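Keeping the House Spirits Happy: Kitchen Habits from the Old Stories

My grandmother never went to bed on a dirty kitchen. She said the little man behind the stove would take offense, and that a house spirit with hurt feelings would sour the milk and tangle the yarn before sunrise. I have lived in four houses since then, and I still can't leave a pan soaking overnight without feeling watched!

Stories like hers turn up all over Europe, and a surprising number of them have decent housekeeping advice tucked inside. I've been collecting them for years (my notebook is up to 49 now), and these are the ones I use most.

Sweep before dark. In many tales, sweeping after sunset pushes the luck out the door along with the dust. I sweep while there's still daylight from the window, and I find crumbs I would have missed under the lamp. Go toward the middle of the room, then pick up the pile right away.

Leave a bowl out. The brownie of Scotland liked cream, and the Scandinavian nisse wanted porridge with butter on top. If you'd like to keep the custom, use a small bowl with a lid, or you will be feeding ants by morning – I learned that one in January, when I thought I was safe.
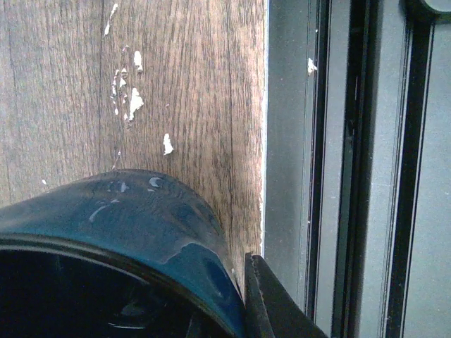 Salt belongs near the door, or so my grandmother believed, to keep out anything with bad intentions. Mine stays in a crock with a tight lid and a few grains of dry rice at the bottom, which helps keep it from clumping. A spoonful on a cut lemon is also lovely for scrubbing a stained cutting board. Rinse the board well and stand it on its edge to dry.

Never thank a brownie with clothes. He'll put them on and leave for good, poor thing. I take this as permission to turn my worn-out shirts into rags instead. Cut them into squares, skip the seams and buttons, and keep the greasy ones apart from the ones you use on glass. 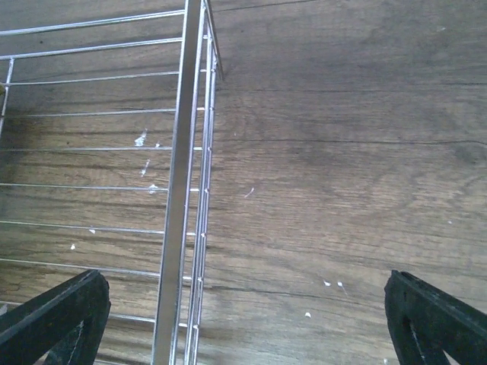 Then there is the matter of knives. A crossed pair on the table was supposed to mean a quarrel was coming, and my friend Hanyu Zou still straightens mine when she visits. Crossed or not, they dull faster when they knock together in a drawer, so give each one its own slot or a sleeve of folded cardboard.

Last of all, the hearth. Folks used to cover the embers at night and say a few words over them. I wipe down the stovetop, check that every knob is off, and say good night to whoever might be listening back there.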